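Week 6: Writing Instructions That Survive the Reader

Housekeeping first. Drafts of the Pelent assembly sheet are due Tuesday, before class. "Before class" does not include the first ten minutes of class, as Rhys Rutherford and I have discussed.

Last week we looked at the Falletti bookshelf manual, which uses 300 words to say "tighten the screws" and never mentions which way up the shelf goes. Most bad instructions fail like this. The writer knows the job so well that the hard part has vanished from view, and what's left on the page is the easy part, at length.

Rule of thumb: one action per step. If a step has "and then" in it, you have 2 steps. If it has "while holding," you may need a second person, and you should say so before the reader has both hands full.

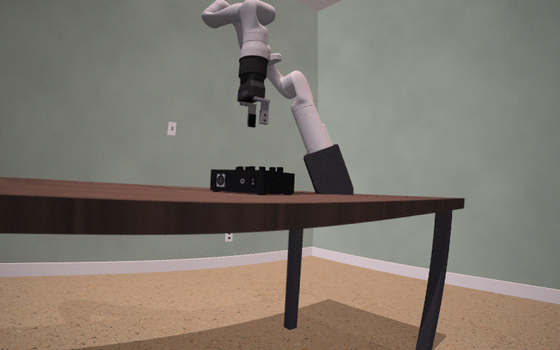 Place words are where most of you lost points on the warm-up. "Left," "front" and "top" mean nothing until the reader knows where to stand. Tane Baxter wrote "the part on the right," which was fine from Tane's chair. Try it with the black base on the brown table: it's near the front edge and right of center, but walk to the far side and both of those flip. Pick a viewpoint in step one and stay there. "The side nearest you" beats "the front" nearly every time.

Warnings go before the step they warn about. The Hunano kettle leaflet puts "do not fill past the line" after "switch on," and I assume they meant well.

For next time: read Guzmán, pages 100 to 144, and bring one set of instructions that has made you swear.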